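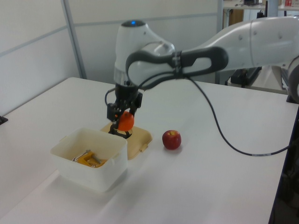

Storing Fruit in Lidded Tubs: Your Questions

Do I need a special container for oranges and apples?
Nope! I keep mine in a plain rectangular plastic tub with a beige lid, and it does the job. Mine came from Talard, but any food-safe one will do.

Should I wash the fruit first?
I don't. I wash each piece right before I eat it (damp fruit in a closed box gets fuzzy fast, trust me).

Can small oranges and apples share a tub?
For a day or 2, sure. Longer than that and I split them up, and I leave the lid off overnight if I've packed a lot in.

Which way up does the lid go when it's off?
I set mine underside up on a clean table, so the part that faces the food never touches the tabletop.
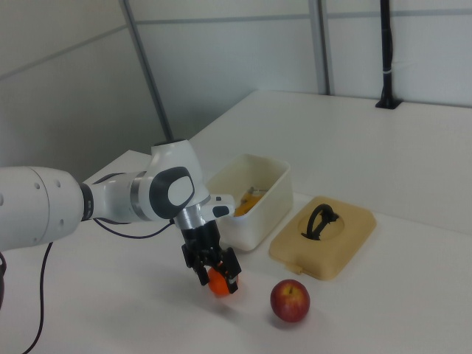 Satish Thampi wrote in to say that he lines his tub with a folded paper towel and swaps it every 4 days, and his apples stay crisp a lot longer that way.

Love that, and I've started doing it too! One sheet is plenty.

Can I keep other stuff in the same tub?
Please don't mix fruit with kitchen gadgets or tools. Get a second tub, they're cheap!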